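Clirkine to Automate Laundry Work at Lougher Site
Stacked washers and dryers in the Lougher laundry room

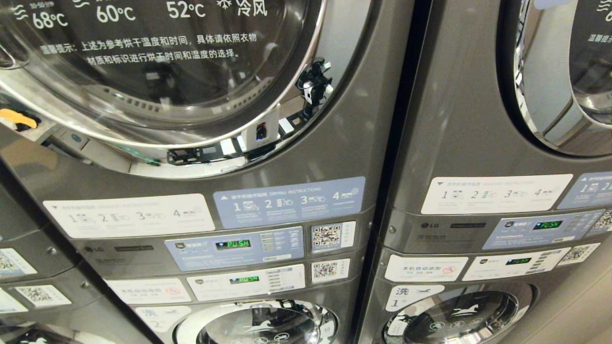 Page last changed: Friday, June 6, 2025

Clirkine will bring automated loading and unloading to the staff laundry at Lougher in September. The work covers 2 rooms and 111 employees who wash their uniforms on site.

The stacked washer-dryers stay in use, with the same numbered labels and instruction stickers. Loads will be moved by the Tristano system, supplied by Grallov. Laundry attendants will handle sorting, repairs and stain checks — work that now gets left to the end of a shift.

"No jobs are being cut," said Ratih Halim, site manager. "People will lift less and start later."

Attendants will get paid training before the change. Questions about shifts go to Ratih Sutanto in the staff office.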